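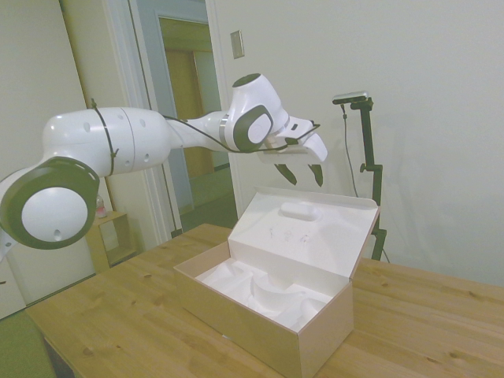 Step 3: Test it on a box before you believe the brochure

Every sales film shows an arm folding towels. Ask for something duller. Take a cardboard box with a lid and a moulded insert, set it on the table, and have the arm put the item back in its hollow and shut the lid.

1. Let the seller run it once.
2. Turn the box a little and run it again. Touch nothing else.
3. Write down every time a person steps in. A nudge counts.
4. Do 63 goes, spread over the day. Three good ones prove very little.

Kjell Skjelbred at Gelamau was quoted 4000 hours between services. Fine, but hours of what? Standing over a half-packed box is also running time.

If the lid still needs your thumb, keep packing by hand and ask again in April.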